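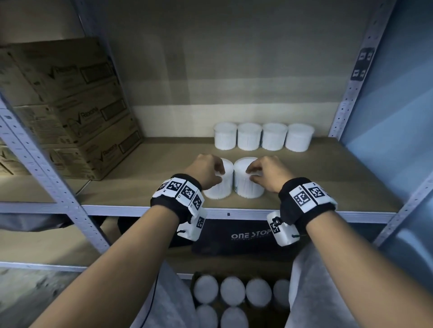
Category: Streaming and Webcast Equipment

Favano 2 Live Encoder

The Favano 2 is a small box that takes a camera feed and sends it to the internet. Plenty of products do that, and most of them promise more than they should. Favano's own brochure calls this one "effortless." We have set up enough webcasts to doubt that word whenever we see it, so what follows is our own account of what you get for $561.

You get two HDMI inputs, one wired network port, one USB port for recording to a drive, and a power brick with a cord that is too short. There is Wi-Fi as well. We would leave it off. If the room has a network jack, use it, and if the room doesn't have one, ask the venue for one before you sign anything.

Switching between the two inputs is done with buttons on the front or from a web page on the same network. The buttons are fine. The web page lags behind by a second or so, long enough that you will press twice and end up back where you started. A firmware update in September was supposed to fix this. We still see it.

Favano says the unit can stream to four places at once. It can, if your upload speed is up to it, and the upload speed in a hotel ballroom usually isn't. Each destination is a separate stream going out of the building. Most of our customers would do better sending one good stream to a service such as Mutiso and letting it pass the video along from there. Mutiso charges for that, so work out the monthly cost before deciding the box has saved you money.

Audio is the weak spot. Sound comes in over HDMI only, with no separate jack for a mixer. If you have a sound desk, you will need to run it into one of the cameras or buy an adapter. We carry the Akitz adapter, which works and costs more than it ought to.

Recording to USB is the feature we would pay for. It keeps going when the internet connection drops, and the files open in ordinary editing software. Files are split every half hour whether you like it or not.

"I wouldn't run a shareholder meeting on it without a spare," says Kazimiera Domański, who handles our rentals. "For a lecture or a town hall, sure." She rents it out with the Zakmont hard case, which is sold separately and has room for the power brick.

Pay-per-view and password pages are sometimes listed as features of this unit by other sellers. They are features of whatever platform you stream to. The encoder knows nothing about tickets.

In the box: encoder, power supply, one HDMI cable, quick start sheet. The full manual is a download.

Orders placed before noon on Wednesday ship the same week. Opened units can be returned, less a restocking fee.

Last updated: September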